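Pliltora Grasping Project
Progress report to the Kurnum Fund, period ending in January
Wundville laboratory
February 3, 2018

1. Summary of the period

In this period we planned to finish 1,000 picking attempts with the two-bin station. We finished 944. The remaining attempts were stopped by us after a fault in which the arm pressed the gripper against the wall between the bins. No person was hurt, and the arm has no lasting damage that we could find. The fault is understood in its main part, but one question is still open, and we describe it in section 3. We ask the Fund to accept a delay of two weeks for the second milestone.

2. What went wrong

The station moves objects from one bin to the other. The planning software, which we call Xaba, chooses a grasp point and sends a path to the arm. During attempt 944 the path was too low at the crossing. The gripper touched the dividing wall and the arm continued to push until the force limit of the controller stopped it. The operator then pressed the emergency stop, as our procedure requires.

When we read the logs, we found that this was not the first contact. There were 8 earlier events in which the measured force was higher than normal at the same place, but below the limit. Xaba recorded them as successful moves. The marks on the wall had been noticed by the operators before, and they were thought to be normal wear from the objects. We should have looked at them more seriously, and this is our mistake.

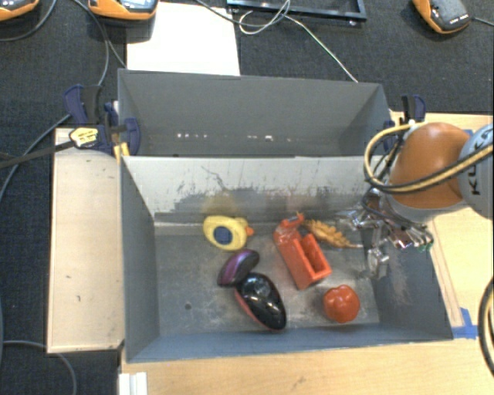
Picking station with mixed test objects in the front bin. The scuffed dividing wall is behind them.

3. Cause

The height of the wall in the software model was taken from the drawing of the bins. After the bins were changed in January, the measurement was not repeated. The new bins stand higher on the table than the old ones, and the difference was enough to use up the safety distance in the model. With small objects the gripper still passed over the wall. With longer objects, held near one end, there was contact.

The open question is the force limit. It was set to a value which we believed to be careful, but the arm needed more time to stop than we expected. It is possible that the filter on the force signal adds a delay. We are testing this now with a soft block in place of the bin, and at low speed only. Until we have the answer, we do not want to promise that the present limit is good enough.

4. Measures taken

The wall height was measured again at both ends and in the middle, and the model was corrected. The distance between the planned path and the wall is now two times larger than before. Any force event at the crossing, also a small one, now stops the run and must be signed by the operator before restart.

The clamps of the bins were checked and tightened. We also added the position of the bins to the list that is controlled at the start of each shift - before, this list contained only the arm and the gripper.

The results of the 8 doubtful attempts were removed from the success rate. The corrected rate will be given in the next report, together with the complete table.

5. Effect on plan and budget

We need two weeks for the force tests and for repeating the doubtful attempts. The cost of a replacement bin and new fingertips can be covered from the existing line for consumables, so no additional money is requested. The work on camera calibration continues as planned and is not affected.

We will write to the Fund as soon as the force tests are finished, and before the station is again used at full speed.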